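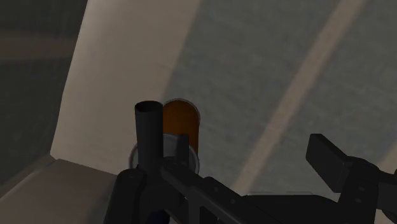

Wozu ein Roboter erst am Bildschirm üben soll, wenn er doch einen echten Greifer hat, fragt Danton, und ob das Üben im Computer nicht bloß ein Spiel ist.

Die Frage kommt oft. Der Lernbaukasten Guteo von Mondbridge besteht aus zwei Teilen: einem Greifer zum Zusammenbauen und einem Programm, das eine Simulation erzeugt. Eine Simulation ist eine berechnete Welt. Der Computer rechnet aus, wo jeder Körper steht, wie schwer er ist und was geschieht, wenn zwei Körper sich berühren. Ein Spiel rechnet ähnlich. Bei Guteo werden die Ergebnisse aber gespeichert und ausgewertet.

Wie läuft eine Übung ab?
Das Programm stellt einen Gegenstand in die berechnete Welt, zum Beispiel eine orangefarbene Kapsel mit rundem Oberteil. Der schwarze Greifer soll sie fassen. Ein Versuch dauert 14 Sekunden. Danach wird alles zurückgesetzt, und der nächste Versuch beginnt an einer leicht veränderten Stelle. In einer Nacht schafft ein gewöhnlicher Rechner knapp 2000 Versuche.

Was ist am Greifen schwierig?
Der Greifer muss drei Werte richtig wählen: den Ort, den Winkel und die Kraft. Ist der Winkel falsch, rutscht ein Finger an der Rundung ab. Ist die Kraft zu klein, fällt der Gegenstand herunter. Ist sie zu groß, kann er beschädigt werden. In der Simulation kostet ein solcher Fehler nichts.

Was gehört zum Baukasten?
Im Karton liegen 37 Bauteile, ein Netzteil und ein Heft mit 20 Aufgaben. Die Aufgaben 1 bis 6 werden nur am Bildschirm gelöst. Ab Aufgabe 7 wird das gelernte Programm auf den gebauten Greifer übertragen. Dabei treten Abweichungen auf, denn Reibung und Licht lassen sich nicht völlig genau berechnen. Das Heft erklärt, wie man die Werte nachstellt.

Für wen ist er gedacht?
Mondbridge empfiehlt Guteo ab zehn Jahren. Beim Anschließen des Netzteils soll ein Erwachsener dabei sein.

Text: Redaktion Shehata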